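Search this notebook Go

March 2018
Bench notes, plates task, continued

Picking up where I left off, with a cup of tea this time and a good deal more patience. Teresa Sowa asked me to write these up properly so that Uriel can follow them when he takes the arm over, so forgive me if I ramble (he knows I do).

We now have 51 plate demonstrations that I'm happy to keep, and 8 more that I've put in the "maybe" folder on the Moltuden drive. The maybes are mostly ones where I dithered. I'd bring the fingers down, think better of it, back off, come in again from the other side, and by the end the recording is more a portrait of my nerves than anything a policy ought to copy. Teresa thinks a bit of hesitation does no harm, and that the model should see somebody recover from a poor approach now and then. I half agree! I'd like to train once with them and once without, and we can argue over the results.

Some things I've settled on for the plates. Start with the arm well back, and change the start position each time, even when it's a nuisance. In February I got lazy and began nearly every run from the same spot, and the Quiroga model learnt that spot beautifully and very little else. Come in along the line of the plate so that one finger goes down either side of the rim. If you come in square to the face you just shove it, and then you have a plate sliding about in the tray and a run to throw away. Close slowly. Hold for a moment before lifting, long enough that the pause is plain in the joint readings, and Cirnska will mark the grasp for you without any fiddling afterwards.

Two plates leaning on each other are much harder than one by itself, as you'd imagine, and I want plenty more of those. The fingers have to find the gap between them, and from the wrist view you lose sight of the low part of the rim just when you'd most like to see it. I've been steering by the upper edge of the tray instead, which works nicely for me, though I do wonder whether the model will pick up the same trick or something odder.

Uriel, about the labels: please write "plate, front" or "plate, rear" and leave the patterns out of it. I started naming them by their decoration, which was great fun for an afternoon, and then Torkix treated every name as a new object and I spent the evening merging them all back together. I've fixed 17 of the old entries. The rest are waiting for whoever gets there first, and I'm rather hoping it's you.

Still to do: wipe the wrist lens, ask Teresa whether she wants the failed lifts kept, and copy the good runs across before the disk fills up again.
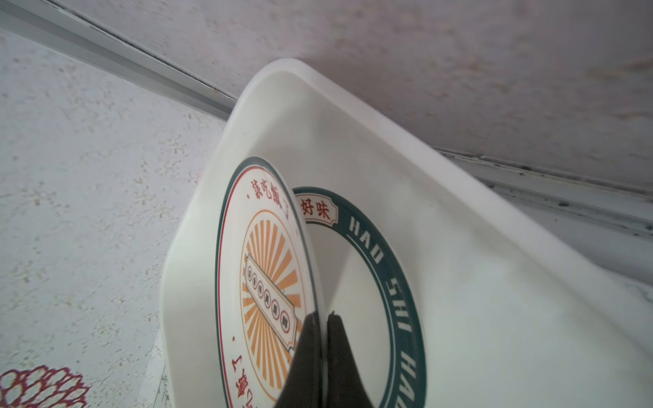
Wrist view, fingers on the rim of the front plate, second plate behind.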